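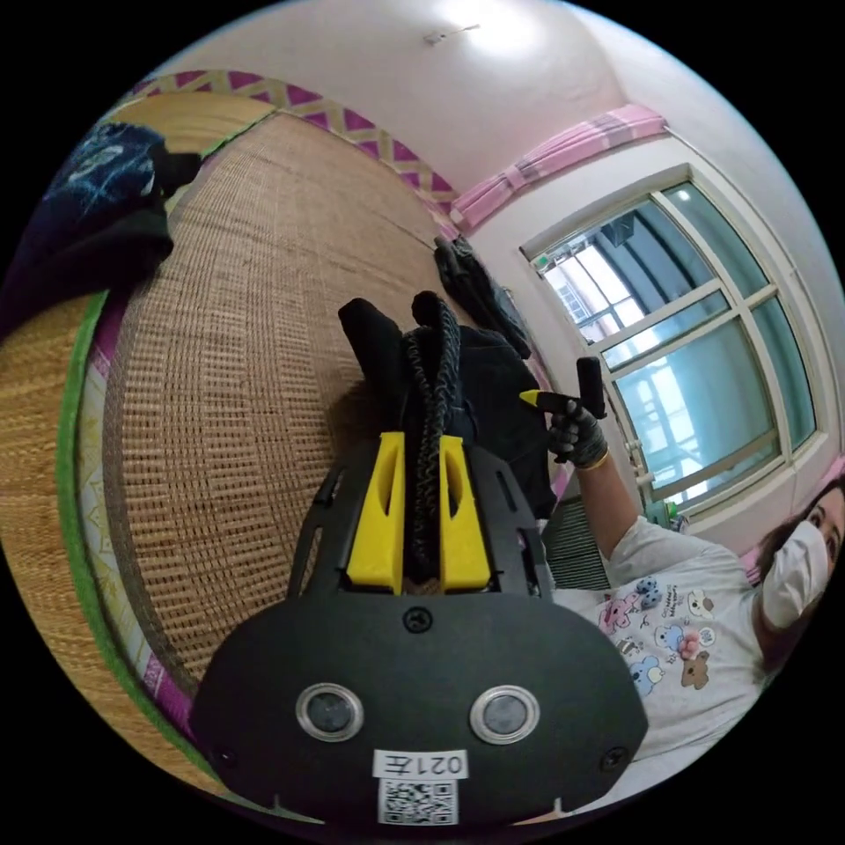

Consuelo Huerta asked last time why we don't just put a motor on everything and teach by joystick. A fair question, and the Lara method is my favourite answer to it! With a gripper held in the hand, the person feels the cloth push back, and the motion we record already has that feel in it.

## What gets recorded

For every take we keep:

- the wide view from each gripper, left and right
- the path of each gripper through the room
- how far the fingers are open

Cloth is a lovely problem because it has no fixed shape. A dark garment on a woven mat can bunch in countless ways, and the policy has to cope with all of them. Keep an eye on how the two hands share the work.

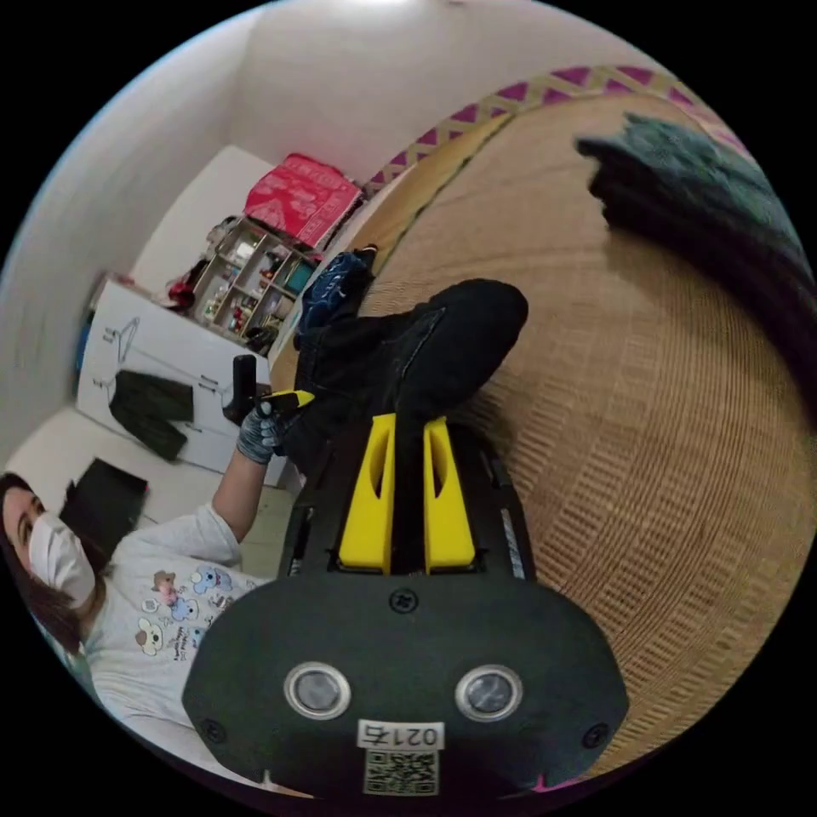
## What we found

We trained on 2597 takes, then ran 30 folding trials on the Havley arms. Takes from homes beat takes from our own lab bench by a wide margin, and I still get a kick out of that plot. Holger Hedlund suspects the lighting; I'd bet on the clutter.

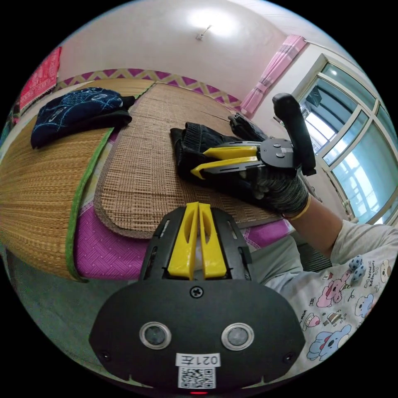

The weak spot is small soft items, where the fingers close on one layer and miss the next. Slower takes help a little. Before the August session, read section 4 of the Tameo notes and bring one idea for spotting a missed layer from the wide view alone.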